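Notebook, bench 2, 12th August

Second week with the Nimar two-arm kit. Hellström wants a yes or no on it before the November budget, which sounds like ages and will be gone by the time the shipping crate has been taken apart. For anyone joining late: we have it on a paid trial, arms, grippers, wrist cameras, one controller and the sorting software, which Nimar calls Paswood for reasons the manual does not go into. The manual is 196 pages. Calibration gets two of them.

State of things this morning. Controller booted on the first try. Left arm homed, right arm homed, then the left arm asked to be homed again, as it does. I have stopped arguing. Ingvild Engström wrote to Nimar support last week and got a polite answer telling us to home the left arm twice. So that is now the procedure.

Re-ran the hand-eye calibration on both wrists before touching anything else. The left came out fine. The right refused until I closed the blind, and then it passed with a residual I would be happy to show my mother. Note for the review: the sales sheet says "works in any office lighting." Our office has a window in it.

Then handover trials. The pitch is that one arm picks an item up, passes it to the other if the target bin is on the far side, and the software decides when that is worth doing. Small retail packaging only, nothing heavy.
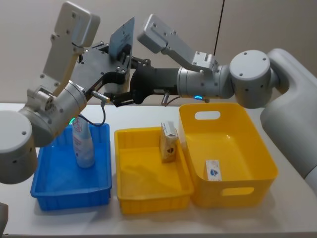
Paswood's planner is the part of the kit we are really being asked to pay for, so most of today went on it. It picks the meeting point for the two grippers by itself and there is no screen where you can move it, only a slider marked "handover comfort" that runs from low to high. Whose comfort is not stated. On the default it brings the grippers in very close, with the right one's fingers reaching past the underside of the left, and for something thin like the pale blue packet that seems to me the sensible choice. Stiff cartons would be happy with more room. I want to know if the planner knows the difference or just treats everything as a packet, and I haven't found a log field that says.

Numbers, since Sverre will ask. 200 handovers attempted, default slider, mixed items. 17 drops. Another 34 where the item arrived but crooked enough that the receiving arm stopped and asked for a person. I count those as failures. Nimar's report page counts them as "assisted successes," a phrase I plan to use in my own performance review.

The drops came mostly from the glossy packaging. Cartons were boring, in the good way. Bottles went better than I expected as long as they were gripped low; gripped near the top they swing, and the receiving side then chases them a bit before giving up.

Cables: keep an eye on the loop at the left gripper connector. It hangs down lower than I like over the bins. No snag so far, but Ingvild's view is that it's a question of when, and she has been right about cables before (see the Flasberg demo, or better, don't). Tried a clip further up the wrist. It came off during homing. The second homing, naturally.

Things I like, so the review doesn't read like a grudge:
Restart after a stop is quick and it remembers what it was holding.
The grippers are quiet enough to talk over.
Export to plain text works and the columns have names a human would pick.

Things I don't:
No way to pin the handover point.
License is tied to the controller, so a dead controller means a dead license until they mail a new key.
The fault tone. It is a cheerful little tune and I now hear it at dinner.

Sverre Engebretsen came by after lunch, watched a run of clean handovers, said it looked finished and left. The next one dropped. I have asked him to come by more often and stay longer.

Open items
– ask Nimar what the comfort slider does, in units
– repeat the full set with slider at low, blind closed
– same again, blind open
– proper cable clip, Ingvild has a drawer of them
– get the price for a second controller key in writing

Left powered down, arms parked. Whoever is on next, home the left one twice.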